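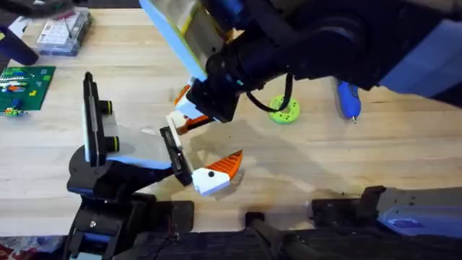 Two robot arms over the table, each holding a small orange-and-white part.

CALL FOR PARTICIPANTS – Raku and Smoke Weekend, Flurier Studios

Posted 10 Mar 2022

Potters, students, printmakers who want a go at clay, we need you. Flurier is running its autumn raku weekend again, first Saturday and Sunday in April, and there are still places on both crews. Short notice, sorry, the kiln shelves only just turned up.

What it is
Two days of raku, saggar and sawdust firing in the back yard, open to the public from 11am both days. Participants bring bisqued work, glaze it on site, fire it, and put some of it out on the sale tables if they want to. Ximena Alvarado is leading the raku side. Nassoro Mussa has the saggars and the sawdust bins. Both will demo in the mornings and then it's hands on for the rest of the day.

Who we're after
Makers – up to six pieces each, nothing taller than a milk carton. Must be bisqued before you get here, we can't do it for you. Raku or other open groggy body please. Last year's porcelain was a bit of a disaster.
Firing crew – tongs, lids, bins, hosing down. Some kiln experience prefered but Ximena will train people who are fit and listen. Over 18s only for this one.
Front of house – greeting, sale tables, cuppas, keeping kids behind the rope. Half-day shifts.
One person to document it all, stills or video, own gear. Talk to Higinio Lozano first about what the website needs.

What you get
Makers: glazes, fuel, lunch both days, and all of your sale price less the card fee. Firing crew: $200 for the weekend, paid the following week by bank transfer. Documenter: $300, same deal, files due within a fortnight. Front of house is unpaid but you get lunch and a free place in any of the Xolalpa evening classes next term (handbuilding, slip casting, the lot).

Maker fee is $45, or $30 concession. Fee comes back to you if we cancel for a total fire ban. Doesn't come back if you sleep in.

What to bring
Cotton or wool clothes, long sleeves, long pants. No synthetics, no thongs, no runners with mesh tops – leather boots if you've got them. Hair tied back. Hat and water bottle. We have gloves, face shields and respirators in most sizes but if you have your own that fit, bring them. Newspaper, dry leaves, seaweed, copper wire, banana skins, whatever you like to burn. Check with Nassoro before bringing anything treated or painted.

Parking is tight. Use the Hundar Street side and walk through, the front drive has to stay clear for the gas delivery and the fire truck if it comes to that. Studio toilet is accessible, the yard is gravel and a bit rough in spots.

How to apply
Email the studio office with RAKU in the subject line. Tell us which role, which days, a couple of lines about what you've done before, and any allergys or dietary stuff. Makers please attach two photos of recent work, phone pics are fine. Firing crew need to say if they've got current first aid.

Applications close Friday week, 5pm. Ctibor Vávra will get back to everyone by the following Wednesday, yes or no. If you don't hear, check your junk folder and then ring.

Safety briefing is compulsory for crew – Thursday evening before the weekend, 6pm in the glaze room, takes an hour. No briefing, no tongs.

Questions about glazes to Ximena, everything else to Ctibor at the office, Tuesday to Friday. Please don't message the Facebook page, it doesn't get looked at much.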